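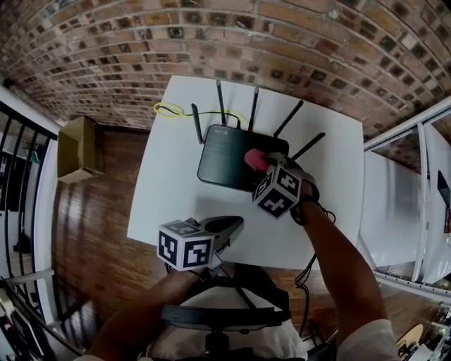 Three bars of signal in the kitchen and none in the bedroom was how one Flurneslow reader summed up the past few winters, and she wrote in this week to say she watched a whole movie in bed on Sunday without it stopping once. She is one of the first people on Yüksel Street to be hooked up to the town's new fiber line, and she would like everybody to know it!

Letters like hers have been landing here since the first homes went live, and they are a joy to read. Flurneslow has waited a long time for decent internet. The old copper line comes over the ridge from Somari on poles that were put up for telephones, and every good storm takes a bite out of it. People on the upper streets got used to planning their evenings by it (homework first, video calls before supper, forget it after eight).

The new line runs underground the whole way. Crews from Wundar, the company doing the digging, finished the stretch along the river road before the ground got soft, then worked uphill from the post office. As of this morning 41 homes are connected, all of them on Yüksel Street and the lanes just behind it. Speeds are up to 1000 megabits a second, both up and down, and that second part matters a lot if you send big files for a living or have a teenager who makes videos.

Mill Lane is next, followed by the houses past the school, and the plan is to have every address inside the town limits ready by September. The farms on the Somari side will take longer. Their route crosses two creeks and the permits are still being worked out, but survey stakes are already in along the first field, bright orange, and people out there have been slowing down to look at them.

A few practical things. You do not have to sign up now to keep your place; a crew will bring the line to the outside wall either way. The part inside the house takes a morning, and somebody over 18 has to be home for it. If you rent, get a note from your landlord first. Wundar leaves a card on the door 3 days before it starts on a street, so please move cars off the curb when you see one.

The library is joining in too. Its connection goes live next week, and the reading room will stay open until nine on weeknights through the summer, with free wireless that reaches the benches out front. Bring a sweater, the evenings are still cool. There will be help at the front desk on Saturday mornings for anyone who wants to learn how to make a video call, change a password or get an old laptop going again.

Street-by-street maps are up in the town hall lobby and at the post office, and a new one goes up every Friday.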